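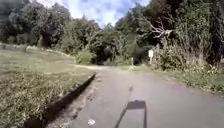
1. Site and Purpose

The path studied in this report is a paved asphalt walk through the park at Sadthorpe. It crosses open lawn and then bends left into the shade of the trees. The left side has a low, dark edging strip with a narrow raised lip between the asphalt and the grass.

The purpose of the project was to find out how much loose material collects along the edging, and whether the amount changes between the open section and the shaded section. Leaves, dirt and small gravel lie in a strip on the path side of the lip. The strip is patchier farther up the path. The park office sweeps the full length once in April and had asked whether a second sweep could be limited to part of it.

2. Method

The survey length was 250 feet, starting in the open section and ending under the trees. Stations were marked in chalk on the asphalt at equal spacing. At each station a wooden square was laid against the lip and all loose material inside it was brushed into a paper bag. Material on the grass side was left alone. So was anything lying out on the open asphalt, including litter.

Bags were dried on trays overnight in the Midau lab and weighed the next morning. Each sample was then passed through a kitchen sieve to separate leaves from dirt and gravel. The two parts were weighed again. Zane Toom did the weighing for all samples so that the scale was read the same way each time.

Collection started in the morning, after two days with no rain. The first attempt, a week earlier, was dropped when wind moved material between stations during the work. None of those samples are included.

3. Results

Total dry weight for all stations was 2134 grams. Of this, 1671 grams came from the stations in the open section and the remainder from the shaded section. The heaviest single sample was 171 grams.

Dirt and gravel made up most of the weight in the open section. Leaves made up most of the volume in both sections but weighed little once dried. In the shaded section several squares held leaves and almost nothing else.

4. Discussion

We had expected more material under the trees. A likely explanation is slope. A level laid across the asphalt showed a slight fall toward the edging in the open section and almost none past the bend. Rain would carry fine material to the lip where the surface tilts that way and leave it there.

The lip itself was checked by hand at every station. It was continuous, with no gaps for water to drain through to the lawn. Guérin's course notes on path drainage recommend an opening in a raised edge at regular intervals, and this may be worth trying on one short length before any larger change is made.

5. Limits

The samples describe one side of the path at one time of year. Fall leaf drop would change the leaf weights and possibly the order of the two sections. The sieve was coarse, and some broken leaf passed through with the dirt. Station spacing was measured along the edging, so the stations on the bend are slightly closer together in a straight line than the others.

6. Recommendation

If only part of the path can be swept a second time, the open section should be done first. The same stations should be sampled again in October. Chalk marks will have washed off by then, and the distances are listed in the Lurum field book, starting on the inside cover.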